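**Open flame in the cell - what's your written rule?**

**vuscombe_tech** · original poster

Trying to get our house rules rewritten before the November audit and I'm stuck on section 4, heat and ignition. We do tabletop manipulation at Vuscombe, two small arms, shared bench, party/gift tasks mostly. Card goes up, cake goes down, candle gets lit. Old rules say "take care with flames". That's it. That's the whole section.

What I've got so far in draft:

- bench cleared to 60 cm round the flame before anything is lit
- no paper, card or foil wrap inside that circle
- one person on the e-stop, hands on it, not "nearby"
- nobody reaches in while either arm is powered
- lighter counts as a tool, so it gets signed out like a knife

Card handling is seperate, section 3, and people mostly agree on that one. Low grip force, hold near the bottom, don't crush the fold.

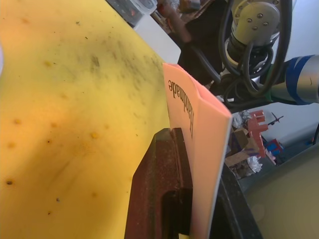
*Section 3: folded card, gripped low between the two fingers.*

Where I'm stuck is whether the card and the flame should ever be out together. Go.

---

**matgrinder**

No. Easy. Card away, then lighter out. Two tasks, two resets.

Also clean your mat. Grime like that, you'll be retuning the vision every week.

---

**jever_nights**

Disagree with mat on the two resets. If the task is "set out a birthday table" then the card is part of the table. Split it up and you've written a rule for a different task. We run at Jever with card and candles both out, fixed minimum distance, never had a scorch.

Mat point is fair though.

---

**matgrinder**

"never had a scorch" isn't a standard. How many runs?

---

**jever_nights**

2000 since we started logging. Dozens of operators. One dropped lighter, went out when it let go of the trigger. Logged it, changed the jaw pads, moved on.

---

**plumline**

Can I ask a daft one. What does the 60 cm come from? Our table isn't 60 cm clear in any direction, there's a laptop one side and the parts tub the other. If I adopt that rule I can't light anything ever.

---

**vuscombe_tech** · original poster

Not daft. Honest answer, I copied it from our soldering rules. Happy to lose it if someone has something better.

---

**oddsprocket**

Then lose it. A distance nobody can meet gets ignored by lunchtime, and then they ignore the rest of the page too. Put in something people can check with a ruler and will really keep.

Bigger gap in your list is cables. You've got nothing on cables. Loose loops off the wrist are the first thing that'll drag through a candle, way before the card goes up. Tie them back along the arm, check with the arm at full reach and not at home pose.

---

**plumline**

+1 cables. Ours hang all over.

---

**matgrinder**

And define "lit". Is the task one candle, both candles, and what happens between them? First one's burning while the arm goes round for the second. That's your risky bit, the arm crossing a live flame. Draft doesn't mention it.

---

**brito_bench**

We had this argument two years back at Brito. Ended up with a page from our safety lead, he said I could paste it here along with his picture. Have at it.

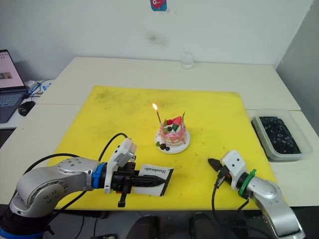 **Gilmar Marinho**
Cell safety lead, Brito

1. Far candle first, near candle second. The tool should not have to pass over a flame to get to the next wick. If the layout forces it, turn the plate before you start.
2. Tool comes in level from the side. Never from above.
3. The second arm stays parked or holds still while the first has the lighter. If it has to move, the lighter goes down first.
4. Paper and card: off the mat before ignition. If the task needs the card on the table, it goes on the side away from the lighter and lies flat. Standing cards fall over.
5. Wrist cables tied back. Check at full reach, both arms.
6. Speed limit 100 mm/s for any move with the lighter in hand. Teleop included. Teleop especially.
7. Chairs pushed in, no sleeves over the table edge, laptop lid not used as a shelf.
8. Candles out by hand, arms stopped, snuffer kept by the e-stop. Do not blow. Wax on a gripper is a full strip down.
9. Any run where rules 1 to 6 were broken gets flagged, even if it went fine.

---

**matgrinder**

ok that's good. Rule 4 looks broken in his own picture mind. Card's sat right under the end of the tool and one candle's going.

---

**brito_bench**

Yep. He'd say rule 9. Flag it.

---

**jever_nights**

Don't love rule 4 still. "Side away from the lighter" with two arms, which side is that? Both arms can hold one. Say "furthest corner from the lit candle" and be done with it.

---

**oddsprocket**

Good wording. Take that.

Not sold on 100 mm/s for teleop. Operators fight the limit, get jerky, overshoot. We tried it at Clernine and the paths got worse. We went to a soft limit with a beep.

---

**brito_bench**

We had the jerkiness for the first week then it settled. Depends on your leader arms I think. Wouldn't trust a beep with fire tbh.

---

**plumline**

Does anyone use LED candles and just call it done

---

**matgrinder**

For practice, yes. Should be in the rules: no real flame until the operator's done a full set with dummies. We ask for 29 clean ones. Odd number, don't ask, came off an old form.

---

**jever_nights**

LED for practice fine. Doesn't replace it. Policy trained on LEDs has never seen a flame flicker.

---

**vuscombe_tech** · original poster

Right, this is loads, ta. Changes going in tonight:

- 60 cm gone, replaced with "furthest corner from the lit candle, flat" for card. Foil and any other paper off the mat altogether
- far candle first, side approach, turn the plate if needed
- other arm still while lighter is held
- cables tied, checked at full reach
- dummy runs before real flame, number tbc, mat's 29 will do for now
- speed limit goes in at 100 with a note that we review it, oddsprocket I hear you
- flag rule copied word for word

E-stop line stays as it was. Still not sure who signs the lighter out on evening shift, when there's only two people in and one of them's on the stop. Any ideas?

---

**oddsprocket**

Whoever's driving signs it, whoever's on the stop countersigns. Lighter lives in a locked tin. Mat will want three people, ignore him.

---

**matgrinder**

I do want three people.

---

**plumline**

Could you post the finsihed section when it's done? Would pinch it for ours.

---

**vuscombe_tech** · original poster

Will do, give me till the audit's out of the way.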